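Search this site
Type keywords and press Enter

The Weight of It

My aunt believed the well at Coltemville could tell a liar by weight. You stood on the feed scale, drank a cupful, told your story and stood on the scale again. If you'd gained, you were lying. I pointed out that anyone gains who drinks a cup of water. She said that was how common lying was. 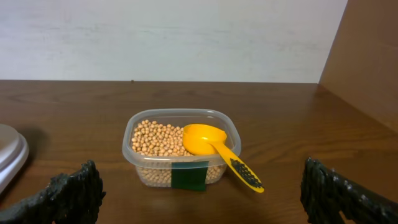
The year I turned 14 a man drove over from Trernlow to buy the well for 3000 dollars. He had a nice coat and a letter, and I didn't trust either one. My aunt read the letter twice and led him to the scale.

He drank. He said he loved the valley and wouldn't change a thing. The needle sat exactly where it had before.

"Well, he's honest," said my aunt.

"Or the scale's stuck," I said.

She told me to get on, so I got on. It gave me his weight, coat and all.
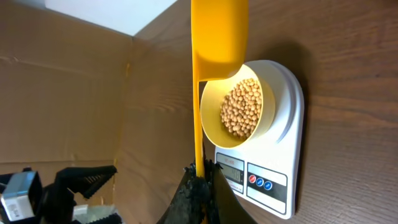 What She Did Next

She sold it to him anyway. I asked her why, all the way home, and she kept her eyes on the road. By July he had a fence up and a sign that said UDOSHOLM SPRINGS, and people paid two dollars to be weighed.

I went once. I drank, and I told the girl at the gate that my aunt had been fooled.

I'd gained a little.

Recent stories
The Ferry to Udosholm
Thirteen Coats
Mrs. Nobody's Piano
A Dry Month in Trernlow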